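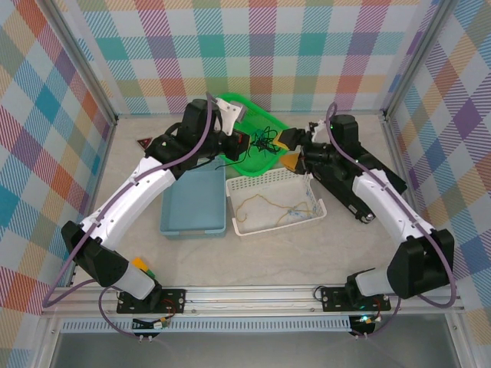

Subject: Re: Cord sorting, are we anywhere near a usable chore?
List: Jillgate bench automation
Date: 2019-05-11

The Steline shop wrote:

> We get returns with the power cords thrown in together. Is a
> two-arm cell able to pull them apart and bin them yet, or do we
> keep paying for hand work? Makori quoted us for a cell but would
> not commit to a rate on tangled stock.

Short answer: no for tangled stock, maybe for cords that are already separate.

Our setup at Devau has two arms on a common front rail, patterned walls on three sides, and three containers on the table. The green tray at the back holds the black cords. The light blue bin and the white perforated basket stand in front of it. The basket has a yellow-tan string in it with a bit of blue thread caught up in it, and that is a harder case than the cords. String has almost no stiffness, so the grasp point tells you little about where the rest will go.

From January on we logged 3,415 grasp attempts on cords. 3,000 of those were on single cords laid out flat, and the arms handled most of them without help. The rest were on piles. Of the pile attempts, 248 ended with one cord and nothing else in the gripper. The usual failure is a second cord coming up with the first. One arm then has to hold while the other pulls, and the planner picks the wrong strand often enough that a person has to step in.

Two notes on hardware:

Both grippers reach the green tray at once, but the wrists sit close together over it and block an overhead view. Plan on a second viewpoint from the side.

Route the arm cables with slack, then check the loops at full reach. Ours run along the upper links.

On rate, a person at our bench clears a tray in under 5 minutes. The cell takes up to 5 times as long on the same tray, counting interventions. I would not sign for Makori's cell on tangled returns unless they run your own stock in front of you and log every assist.

If you can get the cords bagged singly before they reach the bench, write back and I will send the flat-cord settings.

Devau test bench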